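FOR IMMEDIATE RELEASE
10 March 2025

Garkia Merchants Association Opens Storefront Lighting Grants

The Garkia Merchants Association is taking applications for its new storefront lighting grants. Independent businesses in the Garkia district can ask for help with sign lights, window lighting and lamps over rear entrances.

The association will pay 60 percent of the cost of approved work. Owners cover the rest and choose their own licensed electrician. Grants are paid once the work has passed city inspection.

"Several of our members told us in January that customers assume they're closed once it gets dark," said Gifty Alhassan, president of the association. "Some of those shops are open until nine." 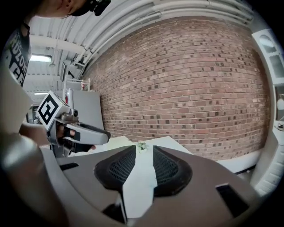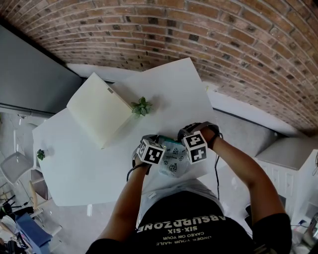
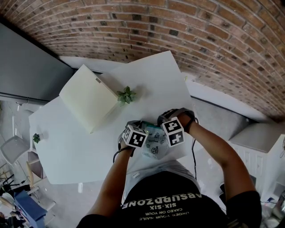 T-shirts with printed lettering, seen in all three photos.

The first round covers Hellwig Street between the post office and the rail crossing. Side streets will follow if money is left over. Businesses that rent need a signed letter from the building owner, and franchises are not eligible.

The fund opened with $3,486 raised at the winter sidewalk sale. Fadora Hardware has agreed to sell fixtures to grant recipients at cost.

"We replaced our own sign lights last year and the bill was more than I expected," said Seidu Tetteh, owner of Fadora Hardware. "Smaller shops could use the help."

Application forms are available at the association office, 323 Hellwig Street. Completed forms can be dropped off there or mailed.

Contact: Esi Ackah, Garkia Merchants Association

###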